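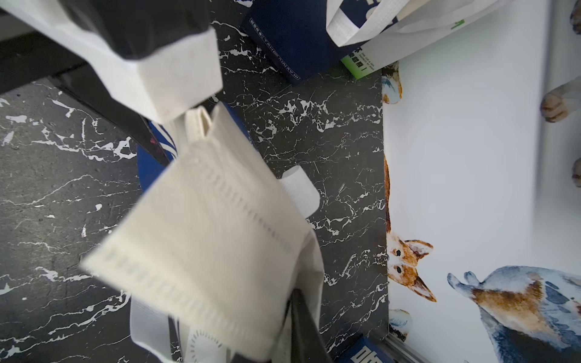 About Naritz Nights

Home | What's On | Private Events | About Us | Contact

3 min read

Most event companies will tell you their next party is going to be the biggest of the year. We've been to a lot of those parties. The line was long, the drinks were warm and the headliner played for twenty minutes. So we try to be careful with big words on this page, and we'd ask you to be a little suspicious of any promoter who isn't.

Naritz Nights puts on dance parties, live shows and the occasional daytime cookout in Prendbridge. Antonina Zakharchenko started it after a spring of paying cover charges she regretted. She books the music. Octavian Lazăr came on the following March to run the door, the money and the arguments with venues. Before that he worked for a larger promoter that he still won't name in writing.

What we do

We run 9 public nights a year. People ask why it isn't more. The town has one good mid-size room, the Mathebula, and we doubt there's a crowd here that wants to go out every weekend at these prices. Others have tried a weekly night and you can look up how long each of them lasted.

Our largest event so far was the Mathebula summer opener, with 1387 tickets sold. The poster said "sold out" only once it was. You'd think that would be normal.

We also take private bookings – birthdays, staff parties, graduation dances. If your budget is better spent on a decent speaker and a friend's playlist, Antonina will say so on the phone. She has talked several people out of hiring us.
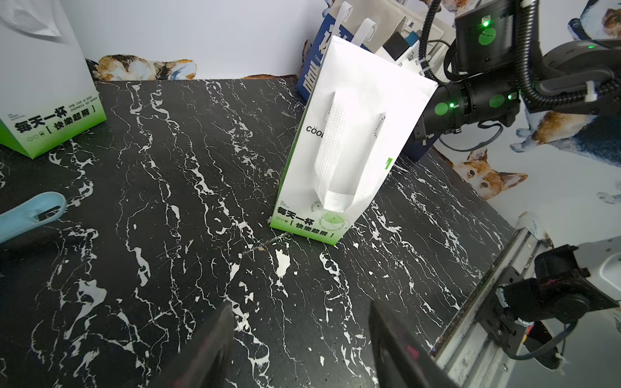

Bags on the black marble-patterned tabletop.

What we don't do

There is no "VIP experience." We looked at it and couldn't work out what we'd be selling apart from a rope and a worse view of the stage.

We don't announce acts before the contract is signed. That means our lineups come out later than other people's, and yes, it costs us early sales. We don't count guest list names as tickets, and we don't print "celebrity guests expected" on a flyer. Expected by whom?

Tickets and fees

Tickets are sold through Prilteo, whose booking fee we don't love. The full price, fee included, is on the first screen. If a headliner cancels, you can have your money back up until doors open – the whole amount, in cash or to your card.

Getting in touch

Use the contact page. Octavian reads everything, including the complaints, and answers most of it within 13 days. He'd like that number to be lower and so would we.

Page last updated 24 May 2018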